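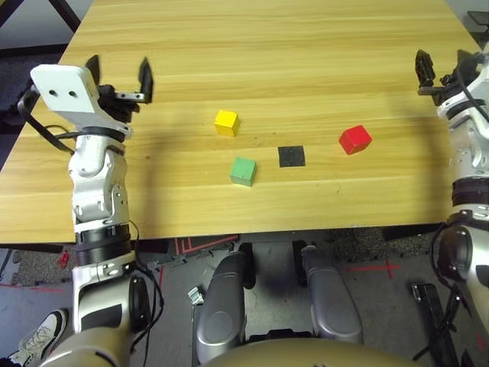
Tumatance Papers, Vol. 4, p. 258

Figure 2. Colored blocks on the light wooden table, Flusley room.

3.2 Materials and surface

The blocks are plain and unmarked, in red, yellow and green, and differ from the tabletop in color under all room lighting – a requirement carried over from the Fimton protocol.
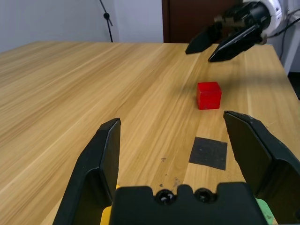

The grain of the wood was left uncovered. Small marks on the surface were logged in July and not sanded out. 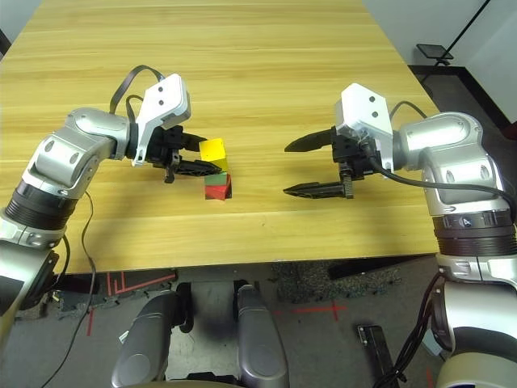 Layouts were drawn from a list of 1,089 arrangements. Spacing between blocks was free within each layout
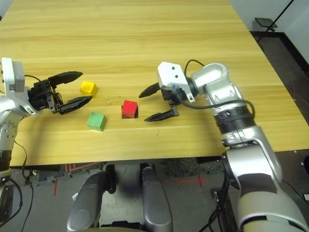 and was recorded to the nearest 2 mm – finer steps did not change the ordering in Section 4.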